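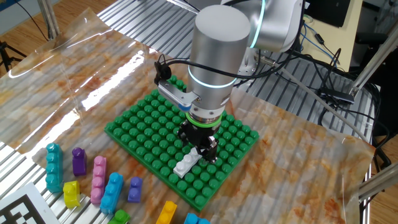 White two-stud brick and green baseplate.

# Pakel Brick Library: Frequently Asked Questions

Last updated June 25, 2021

## Joining

**Who can join?**
Anyone 16 or older with a mailing address in the county. Children borrow on a parent's or guardian's card. Schools and day camps should use the group form at the front desk, which takes a little longer to process.

**What does it cost?**
Membership is $13 a month. You can have one large set or two small sets out at a time. There is no sign-up fee and no deposit on small sets. Large sets need a card on file.

**Can I pause my membership?**
Yes, for up to three months in a year. Return everything you have out first, then email the desk. Pauses start on the next billing date.

**Do you have gift memberships?**
Yes, for three, six or twelve months. The time starts when the person first borrows something, so a gift bought early does not lose any value.

## Borrowing

**How long can I keep a set?**
Small sets go out for three weeks and large sets for six. You can renew once online unless another member is waiting for it.

**What counts as a large set?**
Anything over 1,000 pieces. The two most requested are the Flakar harbor, with 1,945 pieces, and the Negri railway station, with 3,222. Both have a waiting list most of the year. The station comes in four numbered tubs and weighs more than people expect, so bring a cart or a second person.

**Can I borrow loose bricks without a set?**
Yes. Loose bricks go out in two-pound bags sorted by color or by type. Baseplates are borrowed separately, up to four per member. We have green, gray and tan most weeks. Blue goes quickly in the summer.

**Are the instructions included?**
Printed instructions come with most sets. Where the original booklet is missing or worn out, we put in a copy. Please don't write in the booklets. If you want to mark your place, use a paper clip.

**Can I mix library bricks with my own?**
Please don't. Once they are in the same bin it is very hard to get them apart again, and you are charged for whatever doesn't come back. If it has already happened, bring in the whole lot and Gumaro Barrera at the sorting table will help you go through it.

## Returns and missing pieces

**Does the set have to be taken apart?**
Yes, fully, including wheels on axles and small plates. Baseplates can be returned as they are, with nothing attached.

**How do I separate two thin plates that are stuck?**
Use the orange separator in the tub. If that doesn't work, put the plates in a freezer bag in the freezer for an hour and try again. Don't use a knife or your teeth. Both leave marks, and marked pieces are billed as damaged.

**How do you know if something is missing?**
Each tub is weighed when it leaves and again when it comes back. If the weight is off, the set is checked by hand against its parts list. That can take up to a week, and you can borrow something else in the meantime.

**What do I pay for a lost piece?**
The first five ordinary pieces on any loan are free. After that they are 15 cents each. Figures, windows, motors and printed pieces are charged at what it costs us to replace them. If you find a piece later, bring it in and we will credit you.

**Do I need to wash anything?**
No. Leave that to us. Dishwashers warp baseplates, and hot water dulls the clear pieces. If something has been spilled on a set, leave a note in the tub.

## Donations

**Do you take used bricks?**
Yes, in any amount, sorted or not. We can't take bricks that have been glued, painted or stored with mothballs.

**Do you take other brands?**
We take Flakent bricks, which fit well with the rest of our stock. Other compatible bricks are checked for grip first and usually end up in the loose bags.

**Can I get a receipt?**
Ask for one when you drop off. We write down the weight and the date. You will need to put your own value on it.

## Visits and events

**Can we build at the library?**
There are six tables in the back room, free to members during opening hours. Non-members pay $4. Food stays out front.

**Is there anything for adults?**
Javiera Orellana runs an evening build twice a month. Telma Farías started a repair and sorting night in April, and it has room for more people. Sign up for either at the desk.

**Do you host birthday parties?**
Weekend mornings only, for up to 12 children. Book at least a month ahead.

**Who do I contact about something not covered here?**
Soledad Barrientos handles memberships and billing. Olanrewaju Odukoya handles school groups and parties. Both can be reached through the front desk.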